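Open day at Multent, Durkilard

Posted in: Visits

Multent opened its Durkilard works to the public on a Friday in October, and I went along for the afternoon session. The firm builds control panels for pumps, lifts and cold stores. I wired panels myself for a few years before moving into purchasing, so I wanted to see how they handle the small parts, which is where most of our own time gets lost.

Visitors sign in at the Salem Road gate. The car park was full by the time I got there and I left the car by the bakery opposite. There was tea in the canteen, a short talk from the works manager, Gunārs Urbonaitė, and then we went round in groups of 16. Safety glasses were handed out, but you needed your own flat shoes, and one man in sandals was sent back to the canteen.

The first stop was the sheet metal area, where the enclosures are cut and drilled. It was noisy and we didn't stay long. After that came the stores. Each panel order gets its own job number, and ours to follow was 1737, a pump panel for a customer called Dirent. The paperwork travels with the job in a clear wallet from start to finish, with the drawing folded at the front and the parts list behind it. 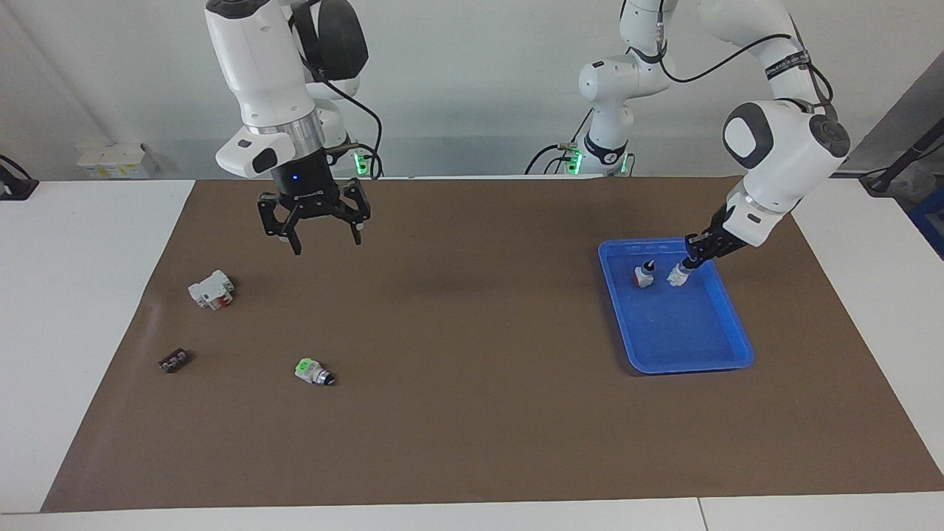

Sorting loose parts was the bit I had come for. Multent gets a fair amount back from site and from cancelled jobs, and it all has to be separated before it can go on the shelf again. Push buttons, terminal blocks and breakers come back mixed together. A sheet of brown paper over the table is a simple idea and I shall copy it, as a white module or a button with a green cap is easy to find against it. The dark brown terminal block was harder to pick out, and I would want a lighter sheet for those. The shallow blue tray is a good choice too, with raised edges to stop small parts rolling off and rounded ones at that, so it should wipe clean easily.

Sota Noguchi, who runs the stores, answered questions at this point. Someone asked whether returned breakers are used in new panels. They are not. They are tested and kept for the training benches, and anything with a damaged terminal goes for scrap. Buttons and terminal blocks can go back into stock if they pass inspection.

The wiring shop was next. It has 2 long rows of benches and the panels stand upright on trolleys, so the wirer can turn them. Ferrules are sorted by colour and the wire is printed before it is cut. I asked how long a panel like the Dirent one takes and was told it depends on the drawing, which is the answer I used to give.

We finished in the test bay. The supply there can be set to 220 volts for export work. The last group was still going round when I left at half past four. Parking is easier in the morning, and the canteen stops serving food at two.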